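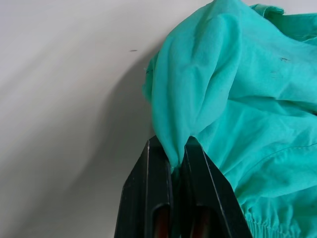 Getting a grip on the turquoise one, wrist view

Hi, we're Onuvik! We write software that helps robot arms handle clothes, and we do it from two rooms upstairs in Clamstead (bring a sweater). There are nine of us, mostly perception and planning people, plus one very patient tools person.
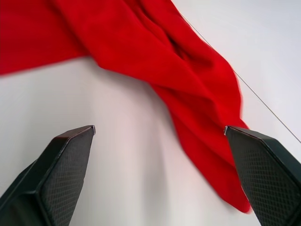
Red cloth, fingers open

Our first product is Kenberg, a planner that picks where to grab next. It looks at the wrist camera, scores up to 200 grasp points and sends the best one to the controller. We love watching it change its mind!

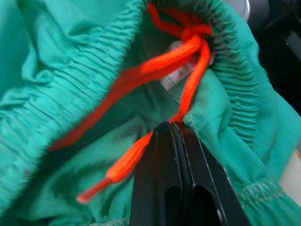 Perception is where I spend most of my days, and I still find it fun. Fabric hides itself. An orange drawstring lying across a teal waistband is easy to pick out by color, but finding which bit of ruched elastic belongs to which side of the opening takes real work, so we label those by hand. We're up to 900 labeled views.

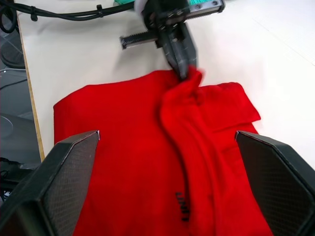

Come work with us

We're hiring for Naidoo, our replay and logging tool. Write to us anytime before November.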